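4. What we learned about splints, thumbs and jar lids

4.1 Wearing the splint

I'll start with the part of the study I got wrong. Going in, I was sure the short splint would win over the long one. People with arthritis at the base of the thumb tell me all the time that they hate having the wrist tied up, and the short one leaves the wrist free. So when we signed up 72 people at the Kotgate hand clinic and gave half of them each kind, I figured the diaries would show the short splint getting a lot more hours. They didn't. Both groups wore the thing for most of the first few weeks and then slacked off at much the same pace, and by week 14 plenty of people in both groups were down to evenings only.

What did differ was when they took it off. The long-splint people took it off to cook and drive. The short-splint people took it off to wash their hands and then forgot to put it back on (one woman wrote "on the windowsill again" so many times that Corinne Pettigrew, who typed up the diaries, started using it as a code). Pain at rest, which we scored from 0 to 100, came down in both groups. Pain during pinching came down too, though less, and I wouldn't hang much on the gap between the groups.

4.2 What people hold, and how

Kazlauskienė makes the point in her paper on kitchen tasks that we ask patients how much it hurts and hardly ever ask what they were holding at the time. I took that to heart. In our diaries there was a column for the object, and it was the column people filled in best! Keys, jar lids, a dog leash, a paring knife, the little tab on a blister pack. Thin things came up over and over.

Figure 1. A small tool with a ball-shaped knob on a thin shaft.
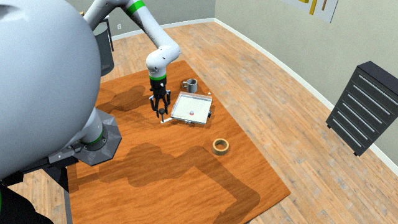 Thin handles are hard on this joint for a simple reason: the smaller the thing you pinch, the more you have to squeeze to keep it from turning, and the squeeze lands on the base of the thumb. We talked about this with every person at the first visit, and I got into the habit of saying "find the fat part and hold that." With something shaped like the tool in Figure 1, that means going for the black ball and leaving the thin white shaft alone. Some people got it right away and went home and wrapped foam tubing on half the kitchen drawer. Others told me, very politely, that they had been holding a pen the same way since second grade and weren't going to change now.

We left handle size up to them, so I can't give you a clean comparison. Gus Kincaid went back through the diaries for me and sorted the entries by whether the person said they had built up the handle of whatever they were using. The foam-tubing crowd reported easier cooking. They were also the keener bunch in general, they did more of their exercises, and I don't know how to pull those two things apart with the numbers we have.

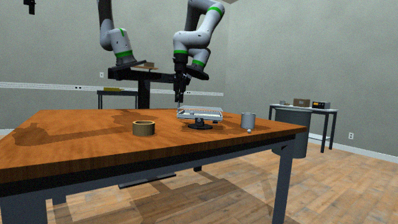
The other thing that came out of the object column was how much trouble lids cause compared with almost anything else. A lid wants grip and twist together, and that's a rotten combination for a sore thumb. Several people had already worked out that a rubber mat under the jar and the flat of the palm on top did the job, with the thumb hardly joining in. We hadn't taught them that. We do now.

4.3 The exercises

Everybody got the same home program, the one we call Jarell in the clinic after the form it's printed on. It has a gentle stretch of the web space, a rounded "C" position held with the fingertips just apart, and light pressing of the index finger out to the side against a rubber band. We asked for 2 sessions a day. Most people managed the morning one. The evening one slid, and it slid worst in August, when half the group was away visiting family.

The "C" gave us the most grief. People want to squeeze. They shape the hand nicely and then clamp down, and the joint at the base slides out just as it would with a jar. What helped was having them practice around a ball without pressing on it, then taking the ball away and keeping the shape. 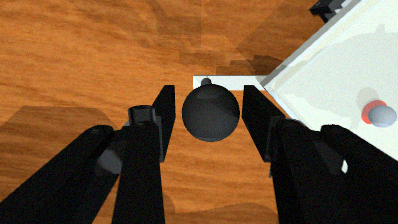 I'd also change how we checked on them. We phoned on Thursday afternoons, and the same people missed the call every time, so the hand therapists at our second site, Hokotis, switched to a short message with a yes or no reply. They got far more answers that way. The answers were thinner, of course, and a "yes" doesn't tell you whether the thumb was clamped. For that you still have to sit across from somebody and watch them do it, which we only managed at the first and last visits.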